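Jornada de puertas abiertas: ¿qué enseñar en una demo de 20 minutos con un brazo y bloques de colores?

Publicado en: Automatización y robótica > Divulgación y visitas
Fecha: 2025-10-22
Etiquetas: demostración, manipulador, empuje, visitas, tablero

Kiros Teshome

Buenas. Llevo la célula de ensayos de Tindeo y nos toca preparar una demostración para la jornada de puertas abiertas. Contamos con 137 inscritos, repartidos en grupos, y cada grupo pasa 20 minutos delante del robot. El público es mixto: estudiantes de formación profesional, familias y un par de clientes.

Equipo disponible: brazo de seis ejes sobre mesa perforada, herramienta cilíndrica fija (sin pinza), cámara cenital y un juego de bloques pequeños de varias formas y colores. El controlador recibe una orden escrita, la traduce a un objetivo y genera los empujes sobre el plano. Es el mismo montaje que usamos en el laboratorio; no hay presupuesto para otra cosa.

Dudas concretas:

1. Tarea. En agosto hicimos un ensayo interno con la orden «separa los bloques por colores» y el tiempo hasta terminar fue muy irregular. La serie más corta cerró en 48 segundos; en otra hubo que parar a los 164 porque dos piezas se habían quedado pegadas en una esquina. ¿Conviene una tarea más corta aunque luzca menos?

2. Velocidad. Trabajamos con la herramienta a 200 mm/s en desplazamiento libre y bastante menos en contacto. Visto desde fuera resulta lento. ¿Alguien la ha subido en una demo sin que los bloques salgan disparados?

3. Participación. Me piden que el público pueda dictar órdenes. No sé hasta qué punto abrirlo.

El vallado y la parada de emergencia ya están resueltos con prevención, no hace falta entrar en eso.

Gracias.

tornillo_M6

Pon música y ya está, la gente viene a ver moverse el brazo. Nosotros en una feria lo tuvimos dos horas dibujando círculos en el aire y encantados. Si tienes pinza, reparte caramelos.

Ezekiel Wojcik

Respondo por orden. He preparado tres visitas de este tipo en Zotonard con un montaje parecido (herramienta de empuje, sin agarre).

Tarea. Usa órdenes cortas y encadenables, con un estado final que se reconozca desde dos metros. «Separa los bloques por colores» es mala candidata: no fija dónde va cada grupo, el planificador puede cambiar de criterio a mitad y el visitante no sabe cuándo ha terminado. Funciona mejor partirla en objetivos parciales:

- poner en fila los azules y los verdes;
- juntar los rojos con los amarillos;
- apartar la estrella verde de la fila;
- llevar el cilindro verde al centro del tablero.

Cada una se resuelve en pocos empujes y, si falla, se pasa a la siguiente sin que la sesión se hunda. Pon un límite de tiempo por orden en el propio controlador. Nosotros lo fijamos en 60 segundos; al vencer, la herramienta sube y vuelve a reposo. Así el operador no tiene que decidir en directo si corta.

Estado inicial. Evita empezar con los bloques esparcidos al azar. Si arrancas de una disposición ordenada, el visitante la lee de un vistazo y percibe cada cambio. Yo dejo dos grupos bien separados, con un hueco amplio en medio para que la herramienta baje sin rozar nada. 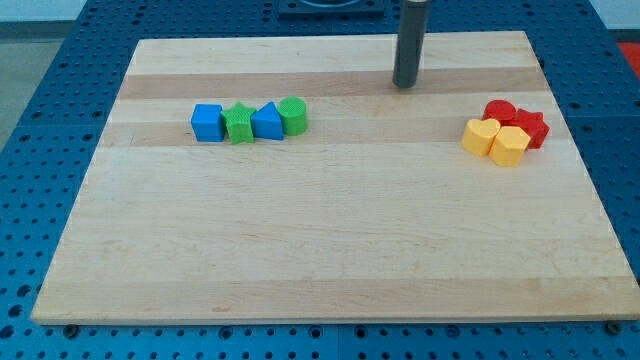

El hueco sirve también para explicar la calibración. Antes de cada grupo bajo la herramienta a un punto conocido del tablero, compruebo que la posición que da la cámara coincide con la del brazo y apunto el error. Si pasa de 3 mm, recalibro. Se tarda poco y a los estudiantes les interesa más que la propia tarea, porque es algo que van a tener que hacer ellos.

Cuidado con los grupos compactos de cuatro. Con una herramienta cilíndrica no se extrae una pieza sin mover las vecinas; hay que abrir el grupo primero. Si alguien pide «saca la estrella roja», cuenta con varios intentos o ten preparada la explicación del contacto múltiple. Las estrellas y los corazones, además, giran al empujarlos fuera del eje. El cilindro y el cubo son más previsibles, cada uno por sus motivos.

Esquinas y bordes. Tu caso de las dos piezas pegadas es conocido. Define un margen interior en el tablero y penaliza los empujes que saquen piezas de él. Si el borde no tiene tope, el problema pasa a ser la caída del bloque, con la recogida manual correspondiente y el robot detenido.

Velocidad. Déjala como está. Puedes acortar los movimientos libres bajando la altura de paso entre empujes, con la precaución de no tocar el bloque más alto. En contacto no subiría nada: el rozamiento entre bloque y tablero varía de una zona a otra y el error de posición crece enseguida.

Participación. Lista cerrada de órdenes impresa en una hoja y el operador las teclea. Probamos con micrófono abierto en la segunda visita y el ruido de la nave lo hizo inservible.

Kiros Teshome

Muy útil, gracias. Lo del límite por orden no lo teníamos. Una pregunta más: ¿restableces la disposición inicial a mano o lo hace el propio robot entre grupo y grupo?

Ezekiel Wojcik

A mano, con el brazo en reposo y la puerta abierta. Marco las posiciones en una plantilla de papel que luego retiro. Hacerlo con el robot es posible, pero te come los minutos de cambio de grupo.

marta_plc

Añado una cosa sobre la iluminación, que a nosotros en Yagi nos estropeó media mañana. Si la cámara distingue los bloques por color, revisa los umbrales a la misma hora a la que empieza la visita y con la gente alrededor. La ropa clara refleja y el amarillo se nos confundía con la madera. Lo solucionamos fijando la exposición y el balance de blancos y apagando la fila de focos más cercana.

También pondría una pantalla con la orden activa en letra grande. Los de la segunda fila no oyen al operador.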